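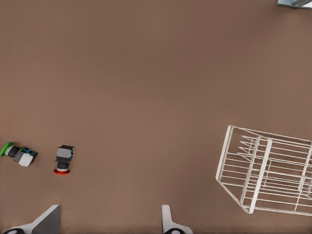

Bench Tips for the Simulation Table

These tips come from the robotics club's shared notebook. They cover the kitchen table task, which is the one most new members start on: two arms, a brown table, a dish rack, a pan and some small parts. Most of them apply to the real bench too. Last updated January 25, 2018.

Before you start a run

Load the Gramix scene file from the shared drive and save it under your own initials. Do not work in the master copy. It was overwritten twice in November and we had to rebuild the rack positions from a printout.

Check the overhead view first. The push buttons are small next to everything else on the table, and from the side view it is easy to misjudge which way a cap is pointing. From above you can see at once that the green cap points one way and the red cap another. Write down the direction of both before you move an arm.

Leave the fingers open and off the parts until you have done this.

Picking up the push buttons

Each button unit has a round cap at one end, a black collar, a gray housing and a dark contact block. Grip the gray housing. It has flat faces, and flat faces are what parallel fingers are good at. The caps and collars are round and will roll out of a light grip.

Turn the wrist so the fingers close across the housing, square to the long axis of the unit. If a unit is lying at an angle to the table, turn the wrist to match it before you come down. Turning after contact drags the part.

Come down slowly for the last bit. Our setting for this is 7 on the Clirinus speed slider, and it works for both arms. If you bump a part and it slides, stop and take a new overhead view. Going by the old one wastes more time than it saves.

Keep the contact block clear of the rack wires. It has corners that catch.

Working near the dish rack

The rack is harder than it looks. The wires are thin and there are a lot of gaps between them, so a finger can go into a space you did not mean to use. A few habits help:

Approach from straight above and leave from straight above. Sideways moves are for when the fingers are well over the top of the prongs.

Treat the prongs as a solid block when you plan a path. You lose a little room but you will not hook one.

Do not use the shadows to judge height. Read the height off the panel.

If you are placing something in the rack, open the fingers only a little wider than the part. Wide open fingers hit the next wire over.

Handling the pan

Use the rim. One finger goes inside the pan and one outside, and the raised lip gives them something to close on. Coming at it from the side with the wrist low works well for the arm on that side of the table.

A pan held at one point on the rim will tip when you lift it. For the beginner task, slide it where you can and lift it only if the rack is in the way. If you do have to lift, go up a short way, wait for it to settle, then move.

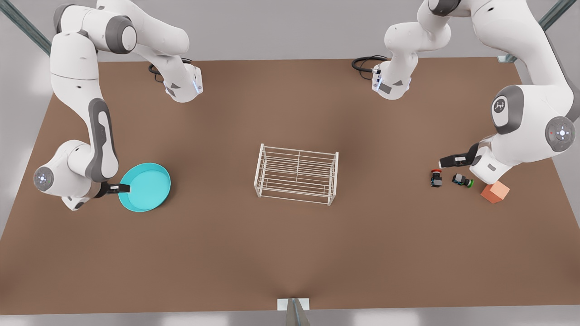 Pan gripped by the rim, with the other arm over the small parts.

Using two arms without a crash

Agree on a line down the middle of the table and keep each arm on its own side until the task calls for a handoff. When two people are driving, one moves and the other holds still. Say "moving" and "stopped" out loud. It feels silly for the first ten minutes and then you stop noticing.

Watch the elbows as well as the grippers. Most of our contacts last term were between upper links while both drivers were looking at the fingers.

Mind the side the cable is on. On the real bench a tight cable pulls the wrist off line, so we practice with the same wrist limits in the simulator.

Handoffs go over the clear part of the table, away from the rack — a dropped part is easy to pick up from there.

Saving your work

Each recorded run gets a number. The Steiner folder is for practice and the Fimano folder is for runs we want judged. Practice files stop at 4000 steps, and the recorder cuts off without a warning, so finish or reset before then. Run 417 is a good one to watch if you are having trouble with the green button. It took 3907 steps, so it is not a fast run, but the grips are clean.

Keep your failed runs for at least a week. Put one line in the notes field saying what went wrong, such as "gripped by cap" or "caught rack on exit." A note that says "bad" is no use to the next person.

Close the recorder before you close the scene. The other order leaves the file locked and someone will have to restart the machine.

Small things worth doing

Put the cube in a different spot each time you reset. Drivers who always see it in one place start moving from memory.

Swap sides every few runs. Everybody has a better hand, and in the club contest you do not get to choose your arm.

Clean the controller grips with a dry cloth when you are done and hang the headset cord over the hook — not around the monitor stand.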